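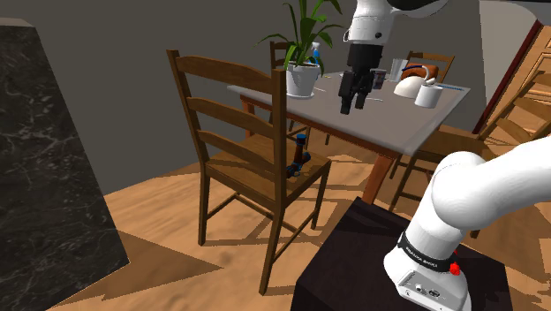 Breakfast table in the simulator. Gripper open, nothing in it yet.

Quick one today, I have 20 minutes before I need to be out the door. But people keep asking in the comments so. Can a robot clear a table yet?

Short answer: sort of. Longer answer, depends on the table, and who set it, and how much you like your glasses.

Background for new readers. I spend my evenings on a little project called Handmont, which is me, a desktop PC that sounds like a hair dryer, and a simulated dining room. The job is always the same. Get the stuff off the table, put it where it goes. I started in January with blocks. Blocks are boring and everybody's robot can do blocks. So now it's a kettle, a mug, bread, a drinking glass, a spray bottle behind a plant. Real breakfast mess.

The mug is fine. Mugs are the easy kid in class. Kettle, ok, if the arm goes for the handle, and it wants to go for the side about half the time. No idea why. Two flat fingers against something round and fat, goodbye kettle.

The glass is where I lose my evenings. Clear stuff is horrible. The camera half sees it and half sees whatever is behind it. Same with the spray bottle, plus that one has leaves in front, so the planner gets a blue top and some guesswork. I would also have to reach around the plant, to be fair. But I'd do it without thinking and I wouldn't take the pot with me.

Last big run was 73 tries at the full table. Full clear, everything where it belongs, nothing dropped: 12. I was weirdly happy with 12. My sister's reaction was "so it's worse than a toddler" and, well, yes. Toddlers don't run all night though.

Then there's thin flat things. A fork or a knife lying flat on a tabletop is nearly nothing to grab. People slide it to the edge and pinch it, or get a fingernail under. No fingernails on a parallel gripper. I've been trying the slide to the edge trick and it works when theres free edge to slide to. When there's bread in the way it does not.

And chairs! I never see chairs in the slick demo videos. Mine has a bottle thing sitting on a chair seat, kind of tipped over, and getting at it past those slats is a whole separate problem. My arm is bolted to a pedestal and can't walk round to the other side. A person just pulls the chair out. Took me 5 evenings to even get a path that didn't whack the back rail, and that path is ugly.

Somebody sent me the Solis brochure, the kitchen helper one, asking if they should wait for it instead of replacing their dishwasher. Buy the dishwasher. Please. Maybe they have something great, I haven't touched it, but the clip they sent was one plate on a bare counter and I've learned to look at what's NOT on the counter.

Shop floor is a different story, I think. Same part, same spot, same light, all day long. I'd trust an arm with that now. Homes are hard becuase of the people in them.

Next: swapping the glass for a solid colored one, just to see how much of the failing is seeing and how much is grabbing. My bet is mostly seeing. Will post the numbers when I have them, good or bad.

Ok, really have to go. Comments are open again, spam filter is fixed.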